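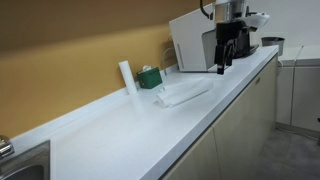 Tips & Tricks > Kitchen > Worktops and Sinks

October is when I give my kitchen its big autumn clean, and bicarbonate of soda does nearly all of it! I buy the large tubs from Pintér, the hardware shop in Clurkley, and one tub sees me through to spring. A long white worktop like mine shows every tea ring, and I love how quickly they lift with a paste of bicarb and a few drops of water. Dab it on with a soft cloth, leave it while the kettle boils, then wipe with clean water and buff dry. Do go along the raised strip at the back too, where it meets the wall (an old toothbrush is perfect), as crumbs and grease love to settle there.

Drains next. Tip 4 tablespoons of bicarb down the plughole, follow with a mug of white vinegar and enjoy the fizz! Give it a quarter of an hour and flush with hot water from the tap. It won't shift a proper blockage, but it's brilliant on smells.

Burnt pans: cover the bottom with bicarb and a splash of water, leave overnight, scrape with a wooden spoon. I rescued my favourite milk pan this way after a custard disaster and I'm still thrilled about it.

Keep it off aluminium, which can go dull and dark, and off natural stone.

An open eggcup of the stuff in the fridge is lovely as well. Swap it every month or so, and tip the old lot down the sink.

Filed under: Cleaning, Store Cupboard Helpers, Kitchen (41)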